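Search jobs and pages Enter a keyword Go

Gripper bench technician at Nira (part-time to start, from March)

We are looking for somebody patient and handy to join us at Nira and take over the day-to-day care of our hand-held grippers. It's a friendly place, we drink far too much tea, and we would love to hear from you even if your working life so far has been spent on sewing machines, bicycles or coffee makers (two of our best people came to us that way!).

You would be looking after the grippers we call the Wulo set. Each one has a plastic body, a pair of fingers, rubber-edged pads and a printed marker plate, and each one gets a proper going-over every 100 hours of use. That means wiping down the pads and changing them if the rim has started to lift, checking that the fingers close evenly, tightening whatever has worked itself slack, and making sure the marker plate sits square before the gripper goes back out. After a new pad goes on, we do a round of test grips with awkward things: thin bags, soft packets, a tea towel. You'd write it all up in the service book, which Silvia Ďurica has kept beautifully for years and will be handing over to you with a slightly heavy heart.

You'll spend your first few weeks at the bench beside Kamil Kubíček, who is never in a rush, and after that you would have your own corner and your own set of drivers. Mornings start at 9, and we don't mind in the least if the school run makes it half past.

We'd like you to have steady hands, decent eyesight (glasses are fine, most of us wear them) and the habit of writing down what you have done. Soldering would be lovely but we can teach it. The pay is 600 a week for the first 2 months, going up after that, and there is a yearly training allowance of 2000 to spend on any course you can make a fair case for.

To apply, please send a page or so about yourself and something you have mended to Mariama Ametepe. Barış Ateş will ring you back for a chat, and after that we'd ask you in for an afternoon.

Also open at the moment
Stores assistant, Danko
Calibration helper, Flultari
Evening bench cover, Nira

Contact us | Privacy | © Nira | Back to top

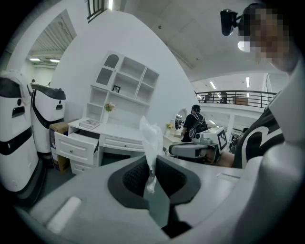
Gripper pads and a clear plastic bag, with a second gripper and its marker plate further back.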